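homearm-build mailing list

Home | Archive | By thread | By date | Search

Subject: Re: door task, wrist view vs. torso view

Last updated: 28/10/2019

Quoting the earlier message:

> I have the door room from the Pisodell pack loading now, both arms
> in it, with grippers on. Before I bolt anything to the bench in the
> garage I want to know if I can get away with wrist cameras only. The
> head mount is the part I haven't printed and I'd like to skip it.
> Does anybody have views from both in the same room? Also, which
> step size are you running? Mine jitters at the default.

I wouldn't skip the head mount. I was in the same spot in August and tried wrist only for 13 evenings. Most of that time went into finding the door again after the arm had turned away from it.

The wrist views are fine once you are close to the handle and the handle is in view. Before that they can be nearly useless. If the wrist is turned toward a wall, you get a lot of brick texture, and brick looks the same everywhere. My matcher happily locked on to the wrong course of bricks and reported a good score for it. A flat brown area is no better, there is nothing on it to match at all.

The torso view gives you the door, the handle and both arms together, and that was enough for me to get a rough pose. I take the rough pose from there and hand over to the wrist for the last part. It's not clever but it behaves the same way every run, with seed 666 or any other.

On the jitter, that was the finger joints in my case. I raised the solver iterations to 4 and left the step size alone. The Patov gripper model also ships with very light fingers, so check the masses before you change anything else - I lost a weekend to that. The Xiong arm file was fine as it came.

Views from my copy of the room, three from the wrist and then the one from the torso:

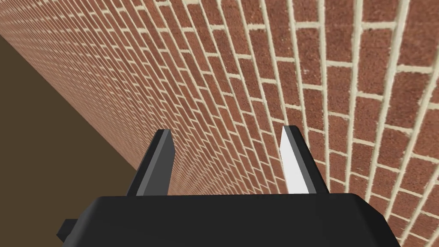
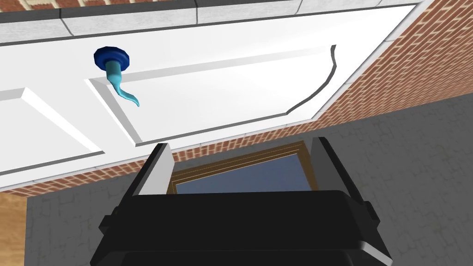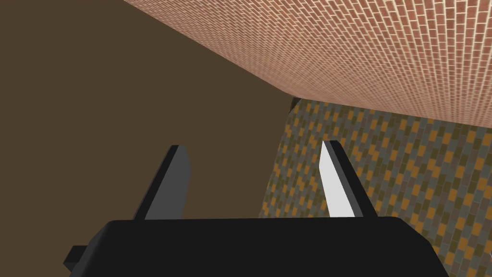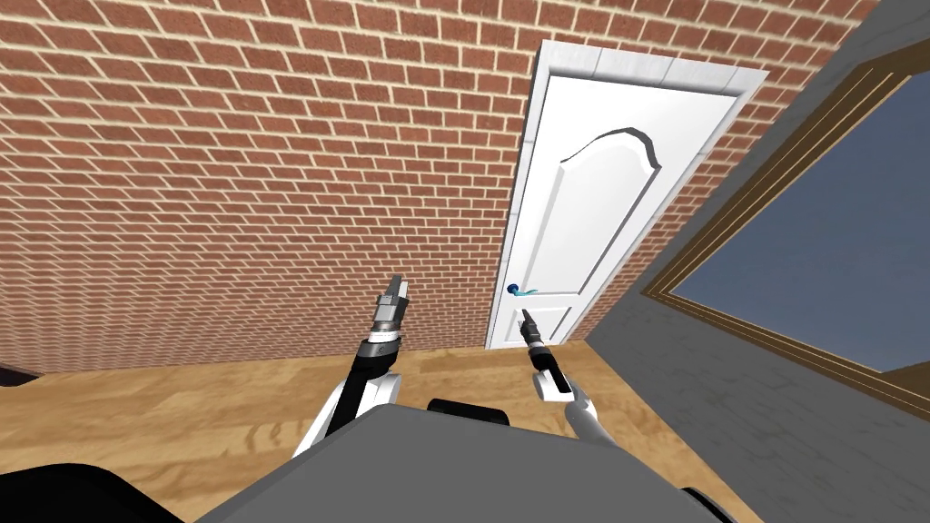
For the real bench I'm printing the head mount in two parts so it fits on a small printer bed. The lower part clamps to the column with M4 bolts and the upper part tilts. Leave more cable slack than you think you need at the tilt joint. Mine pulled the connector out of the camera on the second day.

I haven't tried the real door yet. I have an old interior door screwed to a frame in the Vinumside workshop, but the latch is stiff and I don't want the first contact to be against that. I plan to take the latch out, run it with a free-swinging door, then put the latch back with a weaker spring.

If you want the tilt part, say which camera you have and I'll send the file. The hole spacing is different on the older boards.

Related threads

- Door task, first load of the room
- Gripper finger masses, which values?
- Two-part head mount, clamp drawing
- Cable routing at the wrist
- Vinumside workshop, bench hours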